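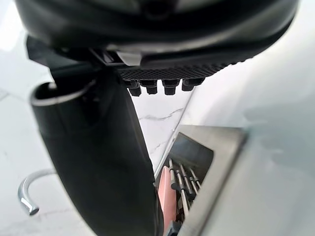 **Figure 1.** Textured pad, black, with rubber nubs on the underside.

Zamfira Coman, reading the first draft, objected that the diary scores tell us when people woke but hardly why, and that street noise in Skistmont was never split from noise inside the building. Fair point. We went back to the 3,542 diary entries and recoded them by source — neighbors, pipes, traffic, own household, unknown.

4.2 Night waking by source

Traffic matters less than expected. Of 19 households on the Magsi side, 13 named footsteps or dragged chairs overhead as the main cause of waking; only two named the road. Cleltosness looks different, older blocks, thicker floors, and there the pipes lead. Unknown is still a large class and we did not try to shrink it.

Age of sleeper: no clear pattern. Window open or shut — small effect, wrong direction in January, probaly because few windows were open at all. Seventeen entries had no time written down and were left out of the hourly counts, but kept in the totals.

Self-report is weak for short wakings (see 5.1). People forget them by breakfast, or fold two into one. Diaries filled in after noon were shorter then those done on rising, same household, same week.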